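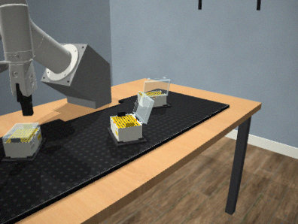 Saturday, February 16, 2019

Penalty tagging, second pass. Worked through the remaining match files from the Gernolitz archive. Total now 542 kicks, all taken in normal or extra time. Shoot-outs are kept in a separate sheet and have not been touched.

Fields per kick: match, minute, score before the kick, foot, run-up steps, placement (six zones, goalkeeper's left and right), keeper's first movement, outcome. Rebounds go down as a miss or save whatever happens next. Normunds had been entering them as goals where the taker scored from the follow-up. Corrected in his batch, 2 rows left that I can't settle from the footage. Marked U.

Run-up steps are the weak column. Stuttered run-ups give a different number depending on who tags. Normunds Krūmiņa and I each did the same 66 kicks without conferring. Outcome and foot agreed throughout. Zone differed on a handful, nearly all of them low centre against low side. Steps differed far too often to be of use. Proposal: replace the count with short / medium / long plus a yes/no for a pause. Will redo the 66 on that basis before changing anything else.

Keeper movement: "first movement" needs a stricter rule. Bouncing on the line is not a movement. Have written it as first sideways shift of the standing foot. Where the camera is behind the taker this is readable. From the main stand it mostly isn't, and those get left blank. No guessing from the dive.

Gelo export. Times come out as match clock, but restart at zero for the second half in the older files. Added 45:00 in the script. Check against added time at the end of the first half, otherwise a kick at 45+3 and one at 48 end up on the same value. Use the half column as well when sorting.

Undomitz files: the frame rate drops partway through several matches. Anything timed from frames in those is out. Listed in the tab called RATE.

Riquelme wants a first table of placement by score state. Not before the zone disagreements are sorted. With a one-goal lead and split by foot, some cells are very thin, so merge the top zones or leave the split out. I would like about 300 kicks with a readable keeper movement before reporting that column at all.

To do:
redo steps on the shared set
boundary for low centre, draw it on the goal template
ask Gernolitz for the April matches, two are missing
back up the sheet before the merge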